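July 2021

The new kitchen corner is finally coming together and I am so happy with it! I've wanted a proper spot for hot drinks ever since we moved to Buvthorpe in December, and today I got to play with the two things that matter most – the big teal cylinder and the cup rack.

I love that color. It's dark and a bit moody, with a black top and a black handle, and it looks great against the brown paper. The rack is black wire with a light wooden bar over the top and little gray caps on the pegs.

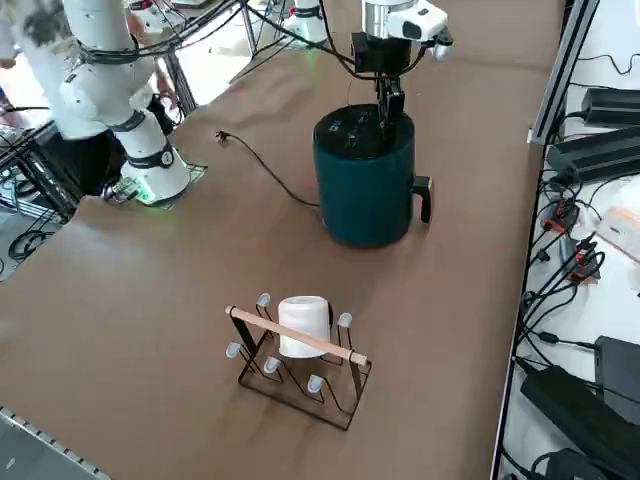
Teal and black, with the rack in front.

I went back and forth over the rack for ages. The one I nearly bought in Erkley was 14 dollars cheaper, but it was all plastic and wobbled when I touched it in the store. So glad I waited! The wood makes it feel friendlier, and I can already imagine it full of the Kinnunen cups I got for my birthday (all 4 of them, not a chip yet).

Then I got stuck on where the teal one should live. I like it toward the back, on the right, with lots of open space in front for pouring and stirring and making a mess. Corner for the tall thing, middle for me – that's the plan for now.
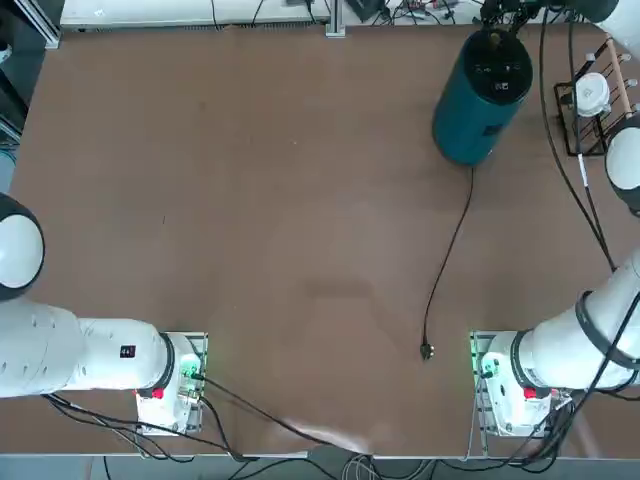

Cups, and what comes next

I do like a cup stored upside down on a peg. It keeps the dust out, and there's something so cheerful about a plain white cup sitting up there behind the wooden bar. I want a small shelf for tea too, maybe 3 feet long, and a hook for towels. The cord needs thinking about as well, as it's thin and black and wanders all over the place when it isn't plugged in. 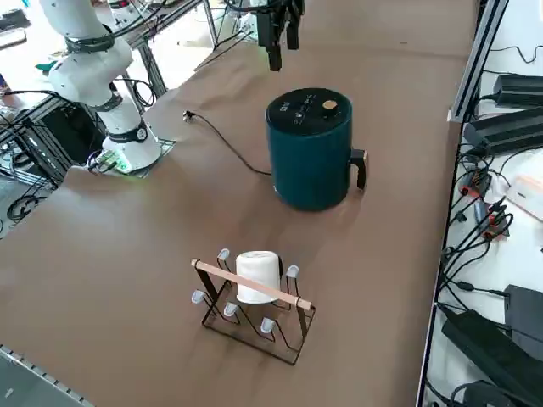

Still to get

Tea tins, the towel hook, a cord clip, and more of that ginger tea from Siron before I run out again.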